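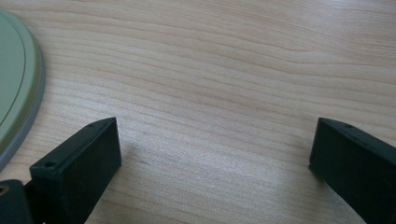 Truveo Releases Results of Hand-Held Gripper Comparison, Names Guseo Fingers as Default Fit

STOMEVHAM, May - Truveo, a maker of hand-held grippers for manipulation research, today released the results of a bench comparison between two finger designs and two wrist camera settings. The comparison was run at the company's Stomevham workshop with test parts supplied by Guseo and control software from Núñez.

The work was done to settle which finger set ships with the standard hand-held unit. Until now, customers have picked from two sets at the time of order, and support requests show that many later bought the other set as well.

Test method

Both finger sets were mounted on the same hand-held body, with the same camera and the same trigger. The first set, Guseo's flat-faced design, has a broad inner face and a beveled top edge. The second, Truveo's older curved design, has a narrower contact face with a shallow hollow along its length.

Operators carried out 1,132 grasps in total on common tableware and kitchen items, all placed on a plain tabletop. A grasp was scored as good if the item was lifted clear of the table, held level, and set down inside a marked area. Slips, tilts, and second attempts were scored as misses. Each item was approached from the side and from above, and operators changed finger sets after every 100 grasps to spread out the effect of tiredness and practice.

Results

The flat-faced set was ahead on bowls, lids, and thin plates held by the rim. On the rim task it completed 97 of 100 grasps. The curved set did better on round handles and narrow bottles, where the hollow keeps the part from rolling. On boxes and other square items the two sets could not be told apart.

Finger wear was checked by eye and by gauge at the end of the run. Both sets stayed within the limits given in the product data sheet. The mounting screws on one curved finger were found to be loose during the run. They were tightened, and the grasps made since the last check were repeated.

Camera settings

The wrist camera was tested with automatic exposure and with exposure locked before each session. Glare from overhead lights on smooth tabletops was the main source of trouble. With automatic exposure, the image brightness moved each time the gripper came down close to the table, and the item edge tracker from Núñez lost the rim on pale items more often. Locked exposure gave steadier tracking but needed a new reading whenever the room lights were changed.

Camera tilt was also looked at. A steeper tilt gives a better view of the fingertips but leaves less of the table in view ahead of the grasp. Truveo has kept the current tilt, which shows the ends of both fingers along with the work area beyond them.

Changes to the product

As a result of the comparison, Truveo is making 3 changes to the standard hand-held unit:

Flat-faced Guseo fingers will be fitted by default. The curved set stays on the price list as an option.

Locked exposure will be the factory setting. Automatic exposure can be turned on in the Núñez control panel.

A thread-locking step will be added to finger assembly, and the printed guide will include a screw check before each session.

Units already in the field can be changed over with a hex key. The software setting is part of the next regular update and does not call for new firmware on the camera.

Limits of the comparison

The test did not cover soft items, wet surfaces, or loads near the rated maximum. All grasps were made by hand, and none of the results should be read as figures for the same fingers mounted on an arm. Truveo plans a separate arm-mounted test using the same items and scoring rules.

The full score sheets and the item list are available on request from the Truveo sales office in Stomevham.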